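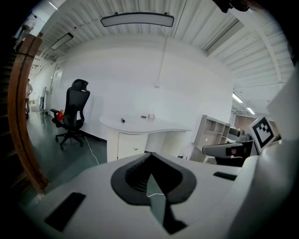 Did you ride the Dullemdale buses? We would love to hear from you

Call for participants in the Dullemdale Bus Memories project

If you ever stood in the rain at the bottom of Chapel Bank wondering whether the driver had gone without you, or fell in love on the top deck, or simply went to work and back on the same seat for half your life, then please read on, as you may be just the person we're hoping to meet.

We are collecting spoken memories of the old Perić buses, which ran up and down the dale and over the top to the market until the last service was withdrawn one wet Saturday in March. The timetables have survived (a good many of them, anyway, and in better condition than we dared hope) and so have the fare tables and a splendid ledger of lost property. There is very little on paper about what it was like to be on board, though, and for that we need people who will sit down with us over a cup of tea and talk.

Who we are looking for

Passengers, first of all. You don't need to have been a regular. A child who was sent to her gran's every summer with a label on her coat will have noticed things the daily travellers had long stopped seeing, and we'd be delighted to have both. We would also very much like to hear from drivers, conductors, fitters, cleaners, the people in the parcels office, and anybody who was married to one of them and kept a dinner warm. Farmers who put milk, hens or small pigs on the early bus are especially welcome, and so is whoever it was that sent the grandfather clock.

So far we have recorded 29 people and would like to reach 52 by the time we finish. We are rather short of memories from the upper villages, and shorter still of people who came to the dale from elsewhere and found their way about by bus in their first weeks. If English isn't the language you'd choose for telling a long story, do say so when you get in touch and we will see what can be arranged. Mirjana Obradović can record in Serbian and Croatian already.

You should be 18 or over. There is no upper limit, and our oldest speaker so far was by a long way the most talkative.

What taking part involves

One conversation, usually an hour and a half, with a second one later if you find there's more to say (there generally is). We can come to your house or you can come to us, whichever you like better. Bring photographs, tickets, a cap badge, your old pass, anything at all, and we'll copy it and hand it straight back to you before you go. Please don't worry about dates, or about getting things in the right order. We have the timetables for that!

A friend or relation is welcome to sit in. Two sisters who came together spent most of the recording arguing over which of them had been sick on the chapel outing, and it's one of the nicest hours we have.

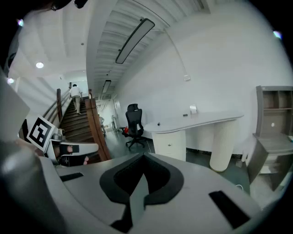 Beverley Doolan: I rang up to say I had nothing worth telling and was still on the phone forty minutes later. When I went in, Nobuhle let me wander all over the place. I started with the 554 up to the reservoir and ended up on my mother's hats, and I came home remembering the names of girls I hadn't thought of since school. My only advice is to have a biscuit first, as you do talk yourself hungry.

What happens to your recording

You will get a copy of your own, on a disc or a memory stick, along with a typed version to read through at your leisure. Anything you'd like taken out will be taken out, and you needn't tell us why. You may use your own name, a first name only, or another name altogether. Once you are happy and have signed the form, the recording will join the Dullemdale collection, and short pieces from it may be played at the listening evenings we hope to hold next winter. You can change your mind at any point before then.

We can refund your travel, and each speaker receives a £20 voucher as a small thank-you.

A word about the ledger

Jarosław Wróbel has been typing up the lost property ledger in his evenings and has reached entry 200, a single dancing shoe, silver, left foot, handed in at the depot and never claimed. If it was yours, we should like to hear about the dance as well as the bus.

How to get in touch

Telephone or write to Nobuhle Mokoena at Dullemdale Bus Memories, or leave your name and number at the library desk and she'll ring you back. Mornings are best if you want a proper chat. Tell us roughly where you used to get on and off, and whether stairs are a trouble to you, so that we can settle on somewhere comfortable to meet.

Please let us hear from you by Wed 13 June. If you've missed it by a day or two, ring anyway.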